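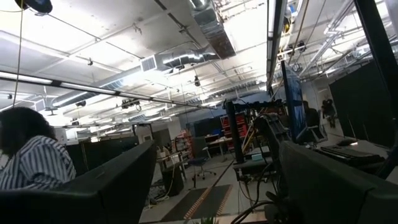

Roos Van Acker answers the phone with her mouth full. Lunch, she says, sorry, go on. It is gone three in the afternoon. She has been on her feet since the delivery van came at seven and there is still a dining table standing on its side in the hallway behind her.

The table is the reason for the call. It's called Brova, it extends, and it has been four years in the making, which even she thinks is a bit much. "It's a table. People have been making them for a while. I know."

She started out repairing chairs for other people, in a rented unit behind the Verstraete timber yard. Mostly dining chairs, mostly wobbly. What she noticed was that the chairs came in for mending but the tables came in for getting rid of. Too big for the new flat, or the extending part had jammed and the owners had given up on it. "Every time the same story. There's a leaf in the loft, or under the bed, and they can't find it, or they find it and it's gone a different colour to the rest."

So the Brova keeps its leaf inside. Nothing new there, she is quick to say, plenty of tables do. The difference is in the runners. Hers are beech, waxed, with no metal at all, and they can be pulled out and swapped by anyone with a screwdriver. Closed, the top seats four. Open, eight, if nobody minds elbows. 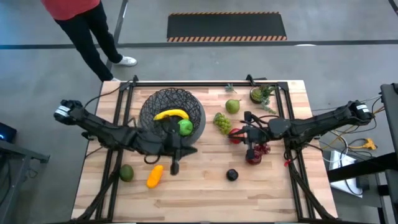
The runners took the longest. The first set swelled over one wet winter and wouldn't budge. The second set were cut looser and rattled whenever somebody leaned on the end. She drew the third set on the back of a delivery note and those are more or less what is in the table now. "I'd love to say there was a method. I sanded, I tried it, I swore, I sanded."

And the legs? Turned, slightly fat at the knee. She had wanted them straight. Drarero, the small workshop that makes up her frames, sent over one turned leg with the straight ones, unasked, and she left it leaning in the kitchen for a fortnight. By the end of it she had rung them and changed the order. They have never let her forget it.

The finish is hardwax oil. No lacquer, and she gets a lot of questions about that. Rings from mugs, red wine, felt tips. She tells people to rub it back and oil it again and not to fuss. Her own one at home has a burn from a fondue set. "I look at it and I remember the evening. Terrible fondue."
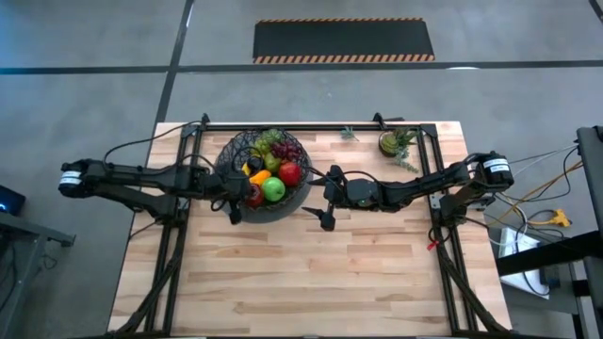
Price is the part she would rather skip. In oak it is 3028 euros, delivered, and in ash a little less. She knows what that is next to the high street. She also knows what a solid board costs these days and what she pays Drarero, and there isn't much air left in between. The first batch was 14 tables. Puteck, the shop that took most of them, wanted more and wanted them by August, and she said no to the date but yes to the tables. They are still speaking.

Has she sold many since? She goes to find the book. Long pause, a drawer, a dog. 63 in all, counting the one her sister paid for in instalments.

What comes back, when something does come back, is nearly always the catch underneath. It was too stiff on the early ones. She changed it, sent the new part out in the post to evrybody who had the old one, with a drawing of how to fit it. Two people wrote to say the drawing was upside down. It was.

We get on to chairs. There is a bench to go with the Brova, same legs but shorter, and no chair. People ask for a chair all the time. She has made several and disliked them all. A table only has to stand there, a chair has to put up with people, tipping back, sitting sideways, standing on it to change a bulb. She might do a stool.

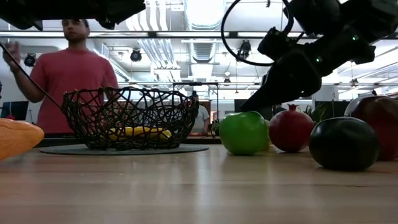 Leen, putting her head round the door halfway through this, wanted it noted that the bench is better than any chair anyway, because you can shove it right under and hoover. She also thought the ash was nicer than the oak and that Roos should stop pushing the oak on everyone.

Roos lets that go by. She does like oak. Ash moves less and it's lighter to carry up a stair, fine, but she grew up with an oak table and that is that.

What's next is a smaller one, round, for two. Same idea with the runners, though a round top opening into an oval is giving her trouble at the join. No name yet. No date either, she has learnt her lesson with dates. The prototype is in the bedroom as there was no where else to put it, and it has the ironing on it.

Then the bell goes, somebody has come about the table in the hallway, and they've brought the wrong size car.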